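Faseck clear test tube rack, two rows
Reviewed 12/08/2023

I went back and forth on this one for way too long. My old rack was one of those coated wire ones, and after a few years the coating had started to peel at the corners and leave little flakes everywhere, so it had to go. The Faseck is clear acrylic, it cost me a bit more than I wanted to spend, and I've had it since April.

First thing, it's light. Really light! If you only have a couple of tubes in it and you catch it with your sleeve, it slides. I ended up putting little stick-on rubber feet under mine (the Pidville ones, from the hardware aisle) and that took care of it. I do wish they came in the box. 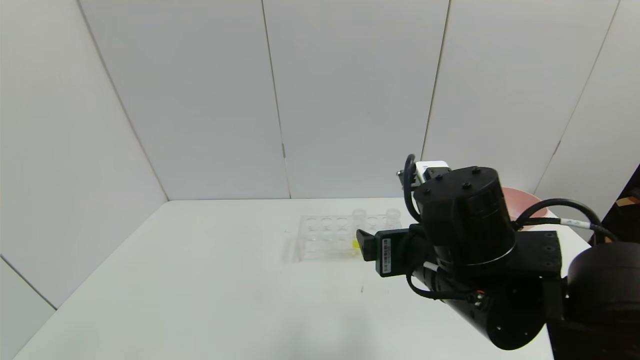 The other thing you should know is that clear on a white table is hard to see. I love how it looks, very clean, no visual clutter, but I have reached for it and knocked the end of it more than once. A strip of colored tape along one side would fix that, and I keep meaning to do it.

Tubes go in and out easily. My regular ones stand up straight, and I can check the level in each without lifting it, which was the whole reason I wanted clear in the first place. The skinny ones from my Girarus set lean a little, so if that's what you use, check the hole size before you order.

Cleaning: warm water, dish soap, soft cloth. I used a paper towel the first week and got 2 fine scratches on the top that I now notice every single time. Keep alcohol away from it too, acrylic can craze and go cloudy.

Would I buy it again? Yeah, I think so. I'd get two and leave one by the sink for drying. 7 out of 10, and it would be an 8 with feet on it.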